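Chapter 8
Inside the Box: Getting to Know a Desktop Computer

By the end of this chapter you should be able to name the main parts of a tower computer, explain in everyday words what each one does, and find your way from one part to the next without a diagram beside you. Set aside a good long session for it, and bring a notebook you don't mind getting grubby.

When I first began teaching hardware, at a community college where the heating worked only on the side of the building we weren't using, my colleague Dorothy Bellamy gave me a piece of advice that I have passed along to every class since. Let them look, she told me. Let them look for far longer than feels comfortable before anyone picks up a screwdriver. I was young and in a hurry and I thought it was a waste of a morning, but I tried it – and my students asked better questions in that one session than they had in the whole month before it!

So we are going to begin by looking. Most of us live beside a computer for years and know it only as a dark box under the desk that hums and gathers dust and gets kicked now and again. Once the side panel comes off, the box becomes a kind of neighbourhood, with its own main streets and back lanes, and like any neighbourhood it makes more sense when you have wandered through it a few times. 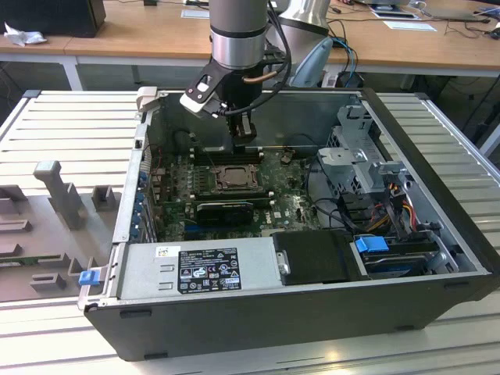 Memory is where I like to start the tour, partly out of habit and partly because memory modules are the parts most people will someday change for themselves. They stand upright in long, narrow slots, and in a tower laid on its side, as we always lay ours, you can reach straight down to them. The slots on this green motherboard are black and sit in a row near the top of the board, with the processor's socket just below. Notice too that the socket's silver metal bracket is open and there is no heatsink, so the processor itself is out in plain view. In a working machine you would seldom see it, as the heatsink and its fan sit right on top. Enjoy the chance while you have it, and keep your fingers off – skin oils and static are no friends of a processor.

From the processor we travel to the expansion slots, where a graphics card may be fitted, and from there to the power supply, which takes the current from the wall and turns it into the gentler voltages the other parts can use. Please read the label on any power supply you meet. It looks like the dullest bit of print in the world, all marks and tiny lettering, but it will tell you what the unit can deliver, and the exercises on page 366 depend on your knowing how to find that figure. And do leave the unit's own casing closed. Its insides can hold a charge well after the plug has been pulled, and nothing in this course asks you to open it.

Elvia Orozco, who read an early draft of these pages very kindly and very thoroughly, wrote in the margin that beginners are usually more worried by the cables than by the parts. I think she is right. A bundle of wires in four colours does look like a tangle at first, but each colour has its job. In the usual scheme for a desktop supply, black is ground, yellow carries 12 volts, red carries 5 volts and orange carries 3.3 volts. Copy that into your notebook now, while you're thinking of it, and you will be glad of it when we come to connectors in section 8.3.
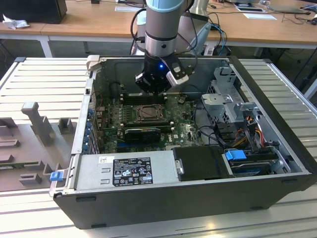

8.1 WHERE THE DRIVES LIVE

We turn now to storage, the part of the machine that remembers your photographs and your half-finished essays when the power is off. A hard drive generally rides in a sled or a cage, so that it can be slid out without a great deal of fuss. Manufacturers like to mark the parts you are meant to touch with a bright colour, and the blue release tab on the drive's sled is a good case of it. Look for such colours before you pull on anything.

Before you read on, give yourself 30 minutes with an unplugged tower and draw what you find. Your drawing need not be pretty. Label the parts you know, put a question mark beside the ones you don't, and bring it to your next class, where we will compare notes.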